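Progress report to the Tovura Fund
Hunbridge Repair and Reuse Workshop
Electrical bench, second reporting period
Prepared by Hülya Toprak, Wed 18 August

Dear friends at Tovura,

Thank you, first of all, for being so patient with us over the spring report, and for the kind note that came back with your comments. Gülizar pinned it up by the kettle and it is still there. You asked us to say more this time about the electrical bench and a little less about the building, so I will try to do that, although the building does creep in.

When we wrote to you in January the bench was two folding tables and a great many shoeboxes. People brought us bags of leads, connectors and power strips from house clearances and office moves, and most of it sat in a corner because we had no good way of going through it. Your grant was meant to change that, and I am happy to say it has. Since then we have taken in 617 items at the bench and sorted 510 of them. Of those, 367 have gone back out, either to families through the Güneş pantry or to the Beline community rooms, who seem to have an endless appetite for power strips. The rest of the sorted pieces were either kept for parts or sent on for metal recycling.

The way we work has settled down nicely. Everything gets laid out on brown paper before it is touched, so that small parts show up and the tabletop stays clean. Power strips are uncoiled along their whole length and looked over from the plug to the last socket. Connectors and terminal blocks are put down separately, with space between them, and a shallow tray sits at the side of the mat. It sounds like very little when I write it out, but it took us a good few weeks to stop heaping everything in the middle! 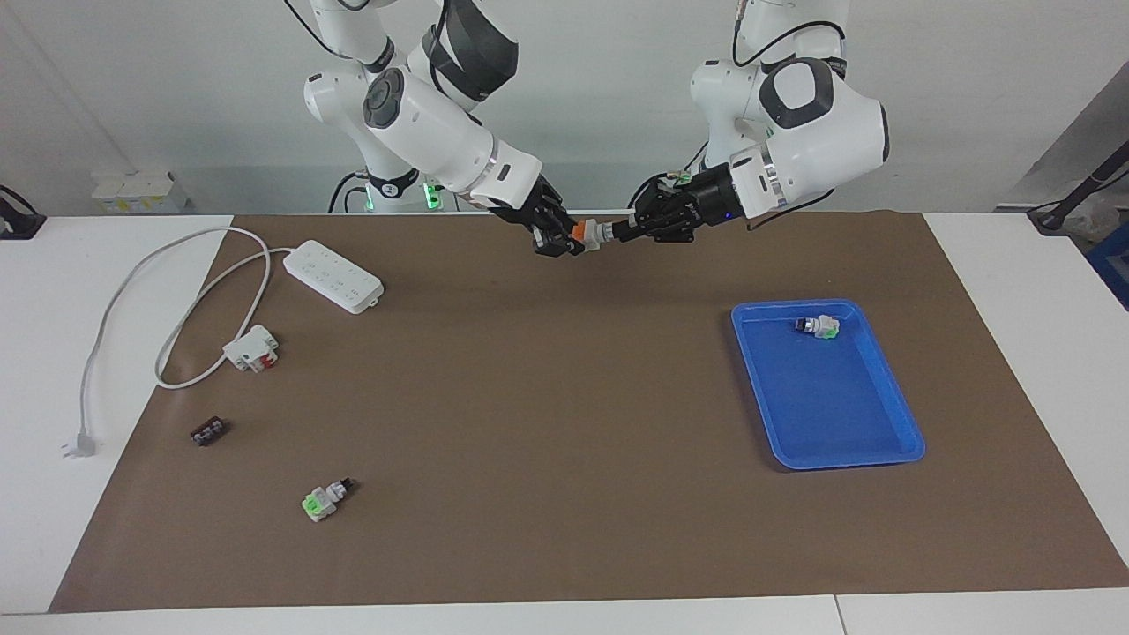
The sorting bench at Hunbridge: power strip, connectors and terminal block on the paper mat, with the blue tray to the right.

Gülizar Keskin has led this part of the project from the start, and I would like you to know how much of it is her doing. She rewrote our intake sheet (it is now one side of paper, down from three) and set up the rule that every mains item has to pass an electrical safety test before it can leave the building. Anything with a doubtful cord goes straight to parts. We lose some perfectly decent-looking strips that way, and people are sometimes a bit sad to see them go, but neither of us wants to be relaxed about mains power.

The small connectors have been harder than we expected. They come to us without packaging, often without their other half, and there are so many kinds that a newcomer can spend most of an afternoon on one bag. We now sort them by type first and only try to match pairs afterward. Colored ends are a help with this, and Gülizar is putting together a reference board with one of each kind fixed to it and the name written underneath. She has 16 kinds on it so far and is still going — I suspect we will need a second board before the year is out.

On the money side, we have spent what we said we would on the tester, the lighting and the shelving. The shelving came in under budget and we have put the difference toward the mat paper and a set of better screwdrivers, as agreed with you by phone. The training line is underspent. We planned four evening sessions and have run two, the reason being that the heating in the back room was out and it was simply too cold to ask people to sit still. The other two sessions are planned for the fall, and I will send you the sign-in sheets from all four together unless you would like them sooner.

There is one thing we would like to ask. The intake from offices is growing faster than the intake from homes, and it arrives all at once, in crates. We would like to move a small part of the training underspend into storage bins with lids. It would not change the goals of the grant or the end date. If you are comfortable with that, a short email would be plenty for our records.

Between now and the next report we hope to clear the backlog of unsorted items, finish the reference board and get a proper label onto every shelf. The Beline rooms have also asked whether we could come and run a sorting afternoon with them, and we have said yes in principle, date to be settled.

You would be very welcome at the bench any time. The side door is the one to use now, as the front one sticks.

With warm thanks from all of us,
Hülya Toprak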